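Juli, kurz vor Mitternacht

Ich kann nicht schlafen, also schreibe ich eben. Heute war Umzugstag Nummer 3 in diesem Jahr (ja, drei!), und mein Rücken fühlt sich an wie der einer Neunzigjährigen. 60 Kisten, und in der letzten lag natürlich der Wasserkocher. Zum Abendessen gab es kalte Nudeln aus dem Topf, auf dem Fußboden, und es war herrlich!

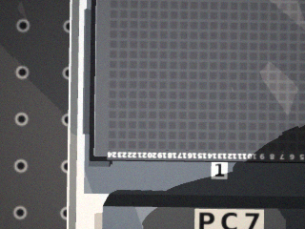

von Siriporn Bunnag | Tagebuch, Juli

Die neue Wohnung hat einen Balkon zum Hof, da unten hängt jemand seine Wäsche nach Farben sortiert auf, das gefällt mir sehr. Morgen früh um 7 kommt der Mann von Kastar wegen der Waschmaschine, mal sehen, ob er den vierten Stock überlebt. Mama hat dreimal angerufen und gefragt, ob ich schon Vorhänge habe. Habe ich nicht. Ich habe Bettlaken und Wäscheklammern, das muss reichen.

Im Labor fange ich erst nächste Woche wieder an, bis dahin will ich die Küche streichen, vielleicht gelb, vielleicht doch das Grün von damals. Ach, und die Kaution: 2000 Euro, weg sind sie. So, Licht aus.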